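This site uses cookies to remember your settings. By continuing to browse you accept our cookie policy. Accept | Manage

Teaching by demonstration

Teaching by demonstration is a way of giving a robot a task by showing it the motions instead of writing them out as code. A person moves the arm by hand or drives it from a distance, and the arm's positions are recorded along with whatever its cameras see. The recordings are then used to train a program, usually called a policy, that produces motions of its own.

Methods

In hand guiding, also called kinesthetic teaching, the motors are set to give way under light pressure and the operator pushes the arm through the task. It needs no extra hardware. Its main drawback is that the operator's hands and sleeves often end up in the camera view, and a policy trained on such pictures may come to depend on them.

In remote control, the operator stands or sits apart from the arm and steers it with another device. This may be a hand-held controller, a 3D mouse, or a smaller copy of the arm known as a leader. Leader arms are easy to learn but pass back little or no sense of force, so beginners tend to squeeze too hard or press down into the table. The Prandedar leader, a desktop model with 5 joints and a trigger for the gripper, is of this type.

Cloth tasks

Folding and flattening clothes are common subjects for demonstration. A rigid part keeps its shape when it is picked up, and its position can be given by a few numbers. A shirt can lie in any number of ways, and each grasp changes the arrangement. Writing rules for every case is slow work, while a person can usually see at once which edge to take.

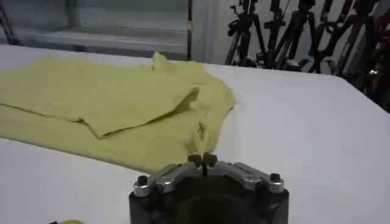
Yellow-green cloth and a two-fingered gripper at a white table. 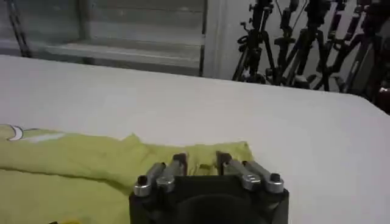 Grasping is the step that fails most often. Fingertips set too high close on air, and fingertips set too low scrape the surface or stall the arm. Operators are generally taught to come down open, close slowly, and lift a short way before moving sideways. Thin knits can be taken by pinching up a ridge of fabric. Stiffer cloth is more often taken at a hem or corner.

Wrist cameras are widely used for this work because they show the fingertips at close range. They lose sight of the rest of the garment during a lift — a second camera at a fixed point is usually added for that reason.

Recording practice

One run through a task is called an episode. The handbook for the Tivness folding project, written by Norbert Urban, asks for 100 episodes per garment, with the garment dropped again from shoulder height after each one. Sessions are limited to 20 episodes per operator, as tired operators begin to take shortcuts. Episodes with a missed grasp are kept if the operator recovers and finishes, so that the policy has examples of recovery to learn from.

Recordings are commonly trimmed at both ends to remove the time when the arm is idle. In the Bartoš format, each episode is stored as a folder with one file of joint positions and one video per camera.

Limits

A policy learned this way copies the habits of its teachers, including poor ones. Two operators who start a fold from opposite sides can leave it undecided between them — the arm may hover or stop halfway. Most projects settle on one order of steps before recording begins. Changes in lighting, table height or fabric color can also lower performance.

See also: Leader arm; Hand guiding; Cloth handling; Gripper

Last edited Tue 1 March

© Zorkport Reference | Contact | Terms of use | Back to top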